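Clothing care > Storage > Sweaters and knits

Is it OK to keep wool sweaters in plastic bags over the summer?

I have a pile of winter knits (mostly wool, two cashmere blend, one cotton) and no closet shelf to put them on. Up to now they've lived in an open box and every November I find a new hole in something. My sister swears by the Vuvus vacuum bags and says hers come out fine. The package claims "complete fiber protection," which sounds like the kind of thing you print on a package. Other people tell me plastic ruins wool because it can't breathe. Both sides seem very sure of themselves and I haven't seen either one prove anything.

What I'd like to know:
Do vacuum bags flatten the knit for good?
Does a plain bag, tied or zipped, do anything against moths?
Do cedar blocks work or is that just a nice smell?

The room is an ordinary spare bedroom, dry as far as I can tell, with a radiator that's off from spring on. I don't want to spend a lot. The Ninside storage chest someone recommended is $580 and I'm not paying that to house sweaters.

Answer 1

Used vacuum bags for years, never a problem. Just make sure everything is totally dry first. Cedar works great, I put 3 blocks in each bag and no moths so far. People overthink this stuff.

Answer 2

I'd be careful with "never a problem." If you never had moths in the house to begin with, anything you put in the bag will look like it worked, cedar included. Fresh cedar oil may bother very young larvae in a tight space. It fades, and I wouldn't trust it with grown moths or with eggs that are already on the sweater. I bought a 19-piece cedar set from Esposito and after one season I couldn't smell it without putting my nose on it. Sanding is supposed to bring it back. Maybe for a while.

What matters a lot more is washing before storing. Moth larvae go for wool that has sweat, skin or food on it, and the spots you can't see are enough. If you put a worn sweater in a sealed bag with eggs on it, you've sealed in the eggs. The bag keeps new moths out and that's all it does, and only if it closes properly. A shopping bag with the top folded over isn't closed.

On breathing: wool isn't alive. The real concern is moisture. A sweater that goes in slightly damp will stay damp and can get mildew or that sour smell. Bone dry sweater, dry room, I don't see the harm in plastic for one summer. For several years I'd want cotton, or at least a look inside now and then.

Vacuum bags I'd skip for anything thick. I had a cable knit come out with hard creases across the chest. Steam took care of most of it. Thin merino was fine. So "flattens for good" is too strong, but so is "comes out like new."

Black and navy knits are the ones I check hardest, under a lamp, before they go anywhere near a bag.

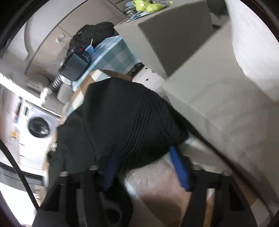

Checking is where most people get lazy, and a dark sweater is the worst for it. Pull the knit a little between your fingers and look at the fine, flat parts separately from the fuzzy parts, because thin spots hide in fuzz. On a black one like this, with the ribbing up top and the looser drape lower down, I'd go over the fuzzy section twice. A see-through bag, like the beige one under it, at least lets you tell what's inside without opening the thing up. Whether it keeps anything out depends on how you close it.

If you do find holes, freeze it. Sealed bag, as cold as your freezer goes, and leave it a good week or more. I've read shorter times and don't believe them for a home freezer that gets opened all day.

– Lâm Đặng

Answer 3

Agree with most of the above, except I think people blame moths for too much. Carpet beetles eat wool too, and so does a bad zipper in the washing machine, in a way. Before buying anything, put a sticky trap in the room and see what you catch. The Bimetix ones are OK, but they only draw male clothes moths, so an empty trap doesn't clear you of beetles.

Also fold, don't hang. And your cotton sweater doesn't need any of this – put it in a drawer.

Last updated: 2/12/23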